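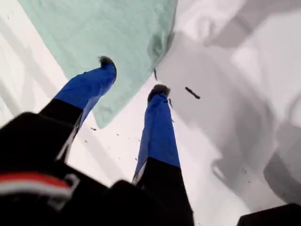

Mending only makes sense if you already own good clothes, a reader wrote in after our spring piece on the repair table at Vanport, and everything else might as well go in the rag bag. I read the letter aloud over the teapot, expecting a bit of a sigh. The woman who runs the table laughed so much that she had to put her cup down.

"Oh, I used to think exactly that," she said. "I thought you mended a tweed coat and threw away a T-shirt. Then I had children, and I found out which clothes people cry over, and I can tell you it isn't the tweed coat!"

She asked me to leave her name out, as she did in April, on the grounds that people will only start bringing her their curtains. So she will have to be the mender, and I hope she forgives me for it. We were in her back kitchen, with the radio murmuring and a biscuit tin between us that turned out to hold nothing but zips.

She learned to sew from an aunt who took in alterations for Golitz, the old department store on the high street, which older readers will remember for its lifts and its very stern glove counter. "She'd have 30 hems to do by Friday and she never once hurried," the mender told me. "She used to say the needle goes at its own speed and you can go with it or you can bleed on the lining. I bled on a great many linings." 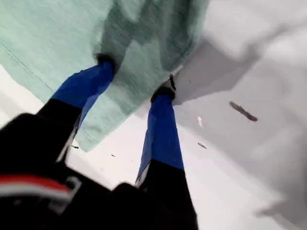
What I most wanted to ask about was stretchy fabric, as it has defeated me all my life. I can sew on a button and I can take up a pair of trousers, but give me anything with a bit of give in it and I end up with a row of puckers like a badly closed envelope. She was very kind about this. The trouble, she says, is nearly always that we pull. We hold the cloth up to see what we're doing, and its own weight drags it out of shape before the needle has gone anywhere near. Soft green cloth lifted in a pinch, as it is in the photograph, gathers into a deep fold and hangs down unevenly at the bottom, and if you were to put a stitch in at that moment you would be sewing the fold in for good. "Lay it down, pat it, leave it be for a minute," she said. "Have a sip of your tea. Then sew."

She uses a ballpoint needle and a thread from Vandaletti that she buys by the cone, and she won't hear a word against it, although I gather there is a rival school of thought at the table. For a small hole she works from the wrong side and takes up the loops one at a time. It cost her 55 pence in materials, she reckoned, to rescue the last jumper she did, and most of an afternoon.

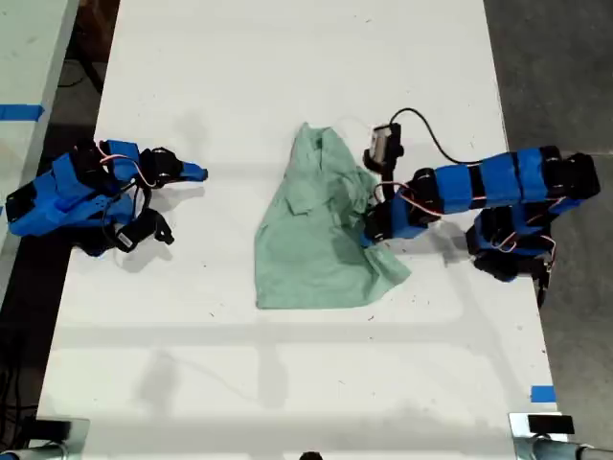

And the afternoon, I suggested, is what puts people off. She thought about that for quite a while, turning one of the zips over in her fingers.

"Well, yes, it's slow," she said. "But you're sitting down, aren't you? I've had the best conversations of my life over other people's elbows."

The table meets in the Shetty Rooms, three doors along from the library, and you may stay and learn or simply leave your things in a bag with a note pinned to it. Please wash them first, she says, and please do say where the hole is. The next session is on 9th September, and the kettle goes on at 5.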